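Friday night and the simulator is still running! Cosimo and I passed 700 demos of the bottle task this week, all in the virtual kitchen we've been calling Driltthorpe – two hands, one green bottle and a table I now see in my sleep.

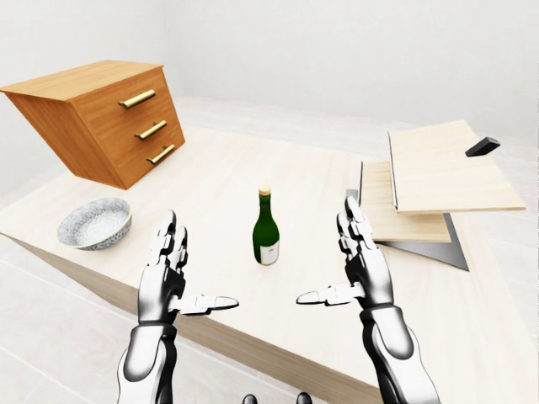

We're aiming for 1,000 before we train again. My favourite part is how different our styles are. Cosimo goes straight for the neck, I come in low and slow, and the model gets to learn from both of us. Next up I want to shift the bowl around a bit between takes – can't wait to try it.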